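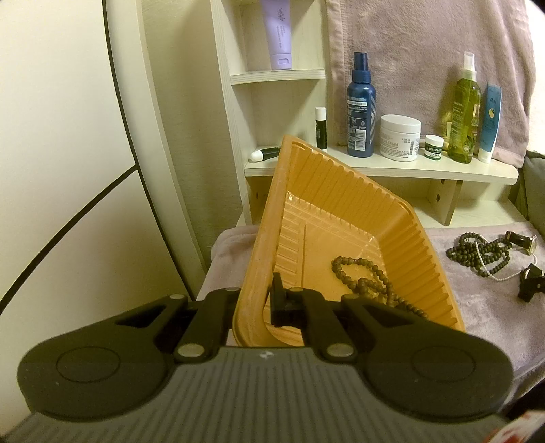

Kumiko Ichikawa told us in our first meeting that a string of beads is "a counting tool before it is a decoration," and our group decided to build the project on this sentence.

Our report is on how people keep count of repeated words or actions by hand. We asked 50 persons in Weston and Emthorpe to repeat a short word silently and stop when they believed they reached 108. One half used a strand of beads, the other half used only their memory.

The group with beads made small mistakes — mostly they passed two beads at once. In the group without beads, 5 persons gave up before the end. Many said that their thoughts went to other things, for example dinner.

We also read a shop list from 1762, kept in the Katayama collection. It records 584 strands sold, but it does not say the number of beads on each one. For this reason we could not compare old strands with new ones.

The test was done in October, in the evening, and some persons were tired. Next time we would like to do it in the morning also, and with a longer count.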